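Ledano Kitchen Sim Pack

I built these kitchens for our sink-reaching study, and the window wall over the faucet is my favorite bit – plain pale panes, dark bars, a strip of speckled white counter.

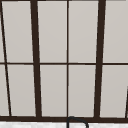 What you get

177 kitchen layouts and the 3000 practice runs we trained on. Asmaa Abdel Rahman and I held back 10 layouts for testing, and our policy reached the faucet in 9 of them! The one it missed is in there too, so have a go at it.

Updated 2026-08-01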